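Ratia Wheel and Paint Sealant: your questions

I get a lot of emails about Ratia, and most of them ask the same handful of things, so I've put my answers in one place. I've been selling the stuff out of our unit on Cloutier Road for a good while now and I use it on my own estate car (silver, permanently parked under a lime tree, so a fair test).

What is it, in plain terms?

A clear liquid sealant you wipe on to clean paintwork and alloy wheels. It leaves a thin, slick layer, so brake dust and road muck have a harder time sticking. You still have to wash the car, sorry! You just spend less of your morning on your knees with a wheel brush.

How much do I need?

One 200 ml bottle does a family-sized car with a bit left over for the wheels. If you've got a van, buy two. People tend to use far too much the first time. A blob the size of a fifty pence piece will cover half a bonnet, and if it's smearing when you buff it, you've overdone it.

Do I have to polish the car first?

No, but it has to be properly clean, and by that I mean no old wax. Wash it, dry it, go over it with a panel wipe, then start. If the paint has swirl marks, Ratia will seal them in beautifully and you'll be looking at them until next year. I did exactly this to my sister's car and I still hear about it.

How long before I can drive it?

Leave it 2 hours before you move the car and 14 hours before it gets rained on. I do mine at teatime and put it in the garage overnight. No garage? Watch the forecast and cross your fingers.

Can I put it on in the cold?

I wouldn't bother in the depths of winter. It goes stiff and grabby on a freezing panel and you'll be buffing till your arm drops off. Full July sun is just as bad the other way, it dries before you've picked the cloth up. A mild, dull day is perfect.

Is it safe on matt paint or wraps?

Not matt paint, please. It'll go patchy and shiny and you won't get it off easily. Gloss wraps are fine. For satin ones, try a bit inside the fuel flap and leave it a day before you commit.

What's the difference between Ratia and Ukano?

Ukano is the spray-on top-up. It's thinner, quicker and doesn't last anything like as long, but it's lovely for perking up a car that's already been sealed. I give mine a squirt of it after every third or fourth wash. You can't build up a proper base with it, however many coats you put on, and yes, I've tried.

Where does it come from?

It's mixed and bottled in Dresden and comes over to us on a pallet. If the website says out of stock, the next pallet is on its way and I can't hurry it up, though I do ring them and nag.

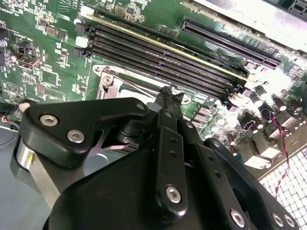
Geum-ok Wang wrote in to say the sealant went on a treat but left white marks on her black door trims, and could I please add a warning. Consider it added! Mask any textured plastic with low-tack tape before you start. If it's already happened, warm soapy water and an old toothbrush will shift it on the same day. After that you'll need a proper trim cleaner.

Can I take it through an automatic car wash?

You can, but the brushes will wear it down faster than anything else you do. A jet wash is kinder, held a decent distance back.

Do you sell it in bulk?

Yes, a full pallet is 576 bottles, which one valeting firm does buy from me. For the rest of you, a half-dozen box is cheaper per bottle and the postage is the same as for one. Drop me an email with your postcode and I'll send you a price, normally the same afternoon.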